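Section 3. Recording demonstrations by remote control

Applies to the Clistby two-arm station with Clalum leader arms, software release 302. Last revised February 2026.

This section covers recording a task by hand, using the leader arms to drive the two follower arms. For positioning a single arm by pushing it directly, see the section on hand guiding.

3.1 Before you start

Complete the daily check first. The station will let you log in without it, but the recordings will be marked unchecked and Polat will leave them out of the training set.

1. Turn on the station at the main switch and wait for both follower arms to report Ready.

2. Put the leader arms in their rest cradles. If a leader arm is out of its cradle at startup, the zero position will be wrong for the whole session.

3. Open Polat on the station computer and select your operator name. New names are added by Fadime Bilgin.

4. Open the Cameras tab. Every view should be live and in focus. A view that shows a gray panel has lost its connection. Reseat the cable at the hub, then press Rescan.

5. Press Release on the emergency stop and test it once with the arms at rest.

Caution: Keep hands, sleeves and lanyards out of the work area whenever the status light is green. The follower arms copy the leader arms without checking what is in the way.

3.2 Setting up the task

Each task has a card in Polat that lists the objects, the start layout and the finish layout. For sorting and packing tasks, such as putting toothbrushes and small bottles into a clear organizer, the start layout changes with every take. The finish layout stays the same unless the card says otherwise.

1. Select the task card and read the notes at the bottom. Rasmus Org updates these when a task changes.

2. Set out the objects as the card shows. Small differences in angle and spacing are fine and should be left in.

3. Check that both grippers can reach every object without the wrists touching. Use the Reach view if you are unsure.

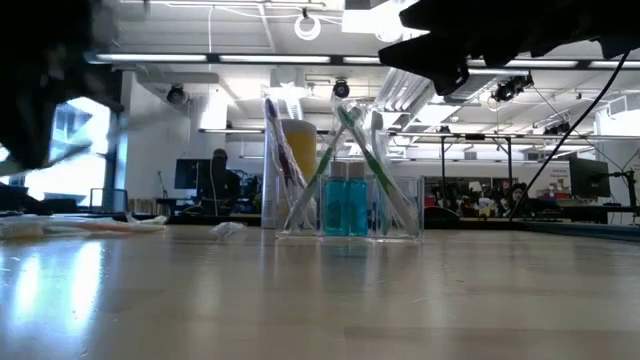

4. Set the grip force. The default is 15 percent, which suits light plastic items. Raise it in small steps if an object slips. Thin-walled cups should stay at the default.

5. Enter the take length if the card does not give one. The limit is 247 seconds, after which recording stops and the take is saved as incomplete.

Note: Clear acrylic is hard to judge in the wrist views. Use an outside view to line up with a compartment, and come down slowly over the divider.

3.3 Recording a take

1. Lift both leader arms from their cradles and hold them still until you hear two short tones.

2. Press the left pedal to start. The counter in Polat turns red.

3. Carry out the task at a steady pace. Move one object at a time unless the card asks for both hands.

4. If you drop an object inside the work area, pick it up with the gripper and go on. Recoveries are useful – keep them. If it falls off the table, end the take.

5. Bring both grippers back to the start height and press the left pedal again.

6. Mark the take as Good, Recovered or Discard. Add a short comment for anything other than Good.

Do not reach in to straighten an object during a take. A hand in view spoils the recording even if it is there only for a moment.

Expect roughly an hour of practice before your takes are usable. Practice takes go in the folder named Fonier and are deleted at the end of the month.

3.4 If something goes wrong

Arm lags behind the leader: Stop the take, close any open playback windows and try again. If the lag remains, restart Polat.

Gripper will not close: Check the grip force setting, then look for an object caught in the finger joint. Press the emergency stop before touching the fingers.

Arms stop with error 3: The two wrists came too close. Return the leader arms to their cradles, press Clear, and move each arm out by hand guiding.

Report any other error to Nevzat Değirmenci with the take number and the text of the message.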